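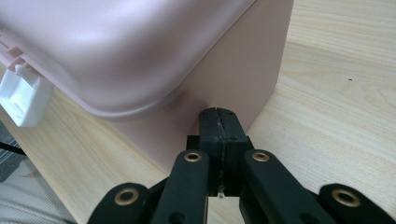 Handout 2: the pink box, latch side, on the wooden table

Storage and Small Spaces, Room 107
Week 2 notes: Lidded boxes, and how to pick one you'll keep using

Okay, so last week we talked about sorting and I promised we'd get to containers. I know a lot of you wanted to start with containers (everybody does, I did too when I first took a class like this at Waweru!) but you really do need to know what's going in before you go shopping. Bring your sorting sheet from week 1 tonight, we'll be writing on the back of it.

Closed box first

When a box is shut, look at three spots: the rim, the latch and the side wall. A rim that sticks out past the body gives your fingers something to grab, and I love that on a big box. It also eats space, though. Measure your shelf against the lid and never against the base — I once filled a whole Gekwood cabinet on paper and then couldn't get the last box in because I'd measured at the bottom. Write down the widest number you get, wherever you get it.

The latch on the pink one is a separate white tab that sits just under the rim. I like a latch in a different color, you can find it at the back of a dim closet without patting around. On any box you're thinking of buying, open and close the latch ten times in the store. Yes, people will look at you. If it pinches or you need both thumbs, put it back.

Flat side walls are good for labels. Curved ones make the corners of the label lift, and then you've got a sticky gray edge that collects fluff forever. Put your label on the short side if the box goes in end first. If you write straight on the plastic, use a grease pencil so you can wipe it off when the contents change, and they will change.

Open box next

Now flip the lid back. With a hinged lid you need the depth of the box plus the depth of the lid behind it, and that's the thing people forget when they put one on a narrow shelf or right up against a wall. On a table, fine, it can lie flat behind the base and stay out of your way while you fill it. In a closet you may be better off with a lift-off lid, even if it wanders off now and then.

Check the hinges while you're there. Thin pins are common and they do the job, but don't lean on an open lid and don't pick the box up by it. Look at the floor of the box too. Raised bits inside are no trouble for socks or yarn, but a stack of paper won't sit level on them, so slip in a piece of cardboard cut to size.

A little see-through color is my favorite kind of plastic for things like craft supplies. You get a hint of what's inside and the mess is still softened a bit.
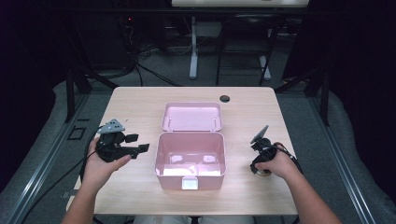
For next time

Pick one box you already own, any kind, and measure it shut and then wide open. Both numbers go on the back of your sorting sheet. If it has a latch, do the ten-times test and jot down how it felt.

Optional reading is the Zeltel booklet on shelf depths, on the cart by the door. The part on closets is good, the part on garages I'd skip. Copies of this handout are in folder 3271 at the front desk, and please put the clipboards back when you leave.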